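Direnholm Tableware
README and data card

Welcome! Direnholm is a picture set about everyday tableware, the mismatched sort that ends up in most kitchen cupboards. Afia Agyeman chose the pieces and wrote the labels, and Peadar Ó Gríofa looks after the files. We had a great time putting it together and would love to see it used.

What's on the table

The favourite of the house is the tray, pale yellow with rounded corners and pink flowers all over it. It shares the dark marbled tabletop with a patterned red-orange bowl, a blue mug that's orange-yellow inside, and a plain pale bowl. The busy patterns are a big part of the fun — flowers next to marble give any colour-based method a proper workout.

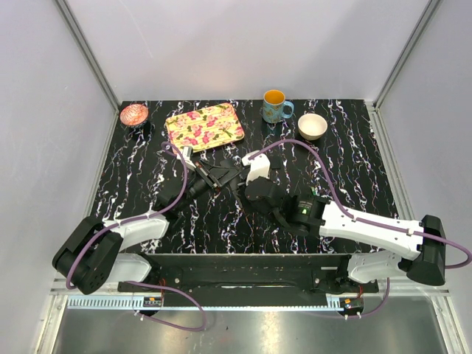 What's in the download

The June release has 878 pictures for training and 666 held back for testing. Each picture comes with a text file of the same name, listing the pieces in it and where they sit relative to each other. Unzipped, the lot takes up 1,390 MB.

Labels

We kept the words plain: bowl, mug, tray. A second column holds colour and pattern, so you can ask for "the flowery tray" or "the plain bowl" and get the right piece. Positions are given as seen from the front of the table, so the red-orange bowl is left of the tray and the mug is to its right. 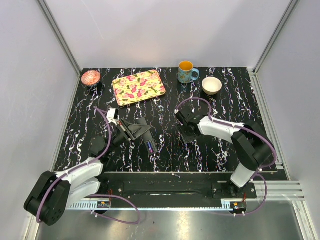
If two people labelling the same picture picked different colour words, we kept both, separated by a slash. You'll meet this most often with the pale bowl, which is down as white/cream, and I rather like that it shows how people talk about crockery.

Small items

There's a folder of close views as well. The label list there is shorter and a bit more workshop than kitchen: battery, spring, wire. The little battery with the silver cap and the orange and black label is tagged "battery, upright", and the coiled spring to its right gets its own line.

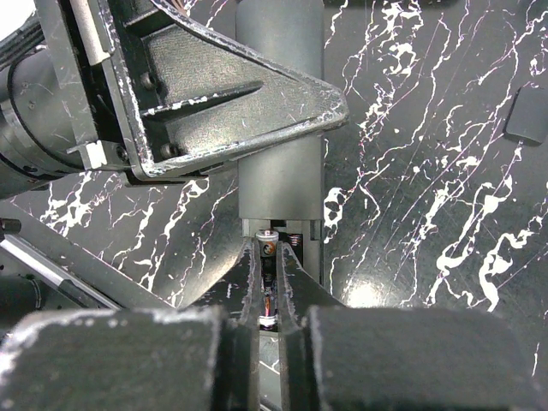

Known gaps

No cutlery yet, and no glassware. Both are on the list for the next release. The handle column is only filled in for mugs.

Using it

Free for study, teaching and hobby projects. Please credit Direnholm Tableware, and send label fixes to Peadar with the file name in the subject line.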